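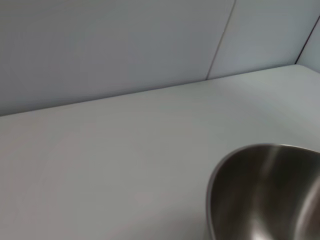

Wrist camera loses depth on a steel bowl. Change camera or change gripper?

Posted by plusstead_bench, August 23, 2022

I am comparing two grippers on the same arm: a two-finger parallel one from Grutero and a soft three-finger one on loan from Bhat. The wrist camera stays the same for both. Blocks and cups are fine. With a stainless steel bowl the depth map has holes all over the inside wall, and the planner picks a different grasp point every time. Out of 200 tries the parallel gripper managed 60. I haven't run the soft one yet. Is it worth doing, or is the camera the real problem?

Hartmut Stöcker

Camera first. Brushed steel throws bright bands back at the lens and they move as the wrist moves, so the depth on the inner wall can't be trusted. Fit the rim instead — it is a clean curve against a pale table — and take your grasp from that. Drop the exposure too, and stop the arm before you grab the picture. Then run both grippers with the same grasp points, otherwise you are comparing the planner with itself.

cesbridge_lab

We just went soft and stopped worrying. Works on most bowls.

tomw1694

Check your hand-eye calibration. Mine was 2 mm out and I blamed the gripper for weeks. Don't know about steel, I only do boxes.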